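Plondness Sorting Station
Set-up and Operation Guide

Section 4. Preparing the station and working next to the arm

Issued December 21, 2020. Replaces the July edition.
Responsible for this section: Ilham Bouazza, Brinstead site

4.1 Who must read this section

This section is for the operators who did the sorting by hand until now, and for the shift leaders. You do not need knowledge of programming. If you worked at the hand sorting benches before, please read also 4.2, where we explain which tasks stay with you and which tasks go to the arm.

4.2 What changes in your work

Before, one operator took each part from the tray, looked at the shape and the color, and put it in the correct place. The arm takes over this movement. The operator remains responsible for the following:

- preparing the board and placing the parts
- deciding if a part is good enough to enter the station
- starting and stopping the run
- writing the result in the shift log

The station does not judge quality. A part with a broken corner is treated the same as a good part. Your eyes are still needed for this, and the time for inspection is part of your planned working time. Please do not skip it in order to make the run start sooner.

Operators from the hand benches change place every 25 minutes between the station and the inspection desk. During the first weeks at Brinstead some colleagues stayed at the station the whole shift and told us that watching the arm was more tiring than the old work. For this reason the change of place is now a fixed rule and the shift leader must organize it.

4.3 Before you begin

You need:

- the work board with its fasteners
- the hand key from the Hägglund tool drawer
- the set of training blocks
- the shift log, form 2332

CAUTION: The arm must be in the stopped state before you put your hands over the board. A paused program is not a stopped arm. Check that the display shows STOPPED.

4.4 Fixing the board

1. Press the stop button and wait until the display shows STOPPED.
2. Clean the table surface with a dry cloth. Small chips under the board will make it tilt.
3. Lay the board flat on the perforated table. Leave a border of the table free on all sides.
4. Put the fasteners in and turn each one by hand until it holds.
5. Tighten with the hand key. Do not use a power tool, it damages the wood.
6. Push the board with your palm from each side. If it moves, loosen the fasteners and repeat from step 3.

NOTE: If you change the board for another one, the height must be taught again (see Section 5). Two boards from the same delivery can still have different thickness.

4.5 Placing the training blocks

New operators practice with the training blocks before they work with real parts. The blocks come in four colors and in several shapes, so that you learn how the arm behaves with round and with angular parts.

1. Confirm again that the display shows STOPPED.
2. Stand each block on a flat face. A block that lies over another block cannot be picked.
3. Place the blocks by hand, in any order. It is not necessary to make straight rows.
4. Take your hands away, step behind the floor line and close the side gate.
5. Select program 49 (Practice) and press Start.

Blocks may stand close together. In real production the parts also arrive in groups, and it is good to see early how the station deals with this. 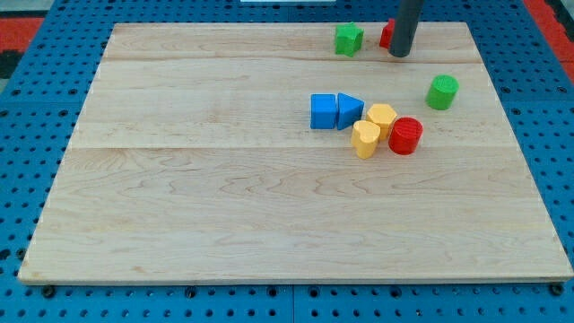
Figure 4-1. Training blocks on the work board, with the rod of the arm above the far part of the board.

NOTE: When two blocks touch, the gripper can push the neighbor a little. If the neighbor falls over, the program stops and asks for help. This is normal and you should not record it as a fault.

4.6 When the station asks for help

1. Read the message on the display completely.
2. Press the stop button and wait for STOPPED.
3. Open the side gate and correct the block or the part.
4. Close the gate and press Continue.
5. Write the time and the message number in form 2332.

CAUTION: Never reach under the arm through the open side of the table, also not for a very short moment. There is no sensor on this side.

If the same message comes again after you corrected the part, call the shift leader. Do not press Continue many times. The number of help requests is used to improve the program. It is not used to evaluate the operator, and this was agreed in writing for the Brinstead and the Prulska sites.

4.7 End of the shift

1. Let the current run finish, then press the stop button.
2. Remove all blocks or parts from the board and return the training blocks to their box.
3. Leave the board fixed on the table.
4. Sign form 2332 and give it to the next operator in person. Tell them also the small things which you did not write.

Continue with Section 5, Teaching the board height.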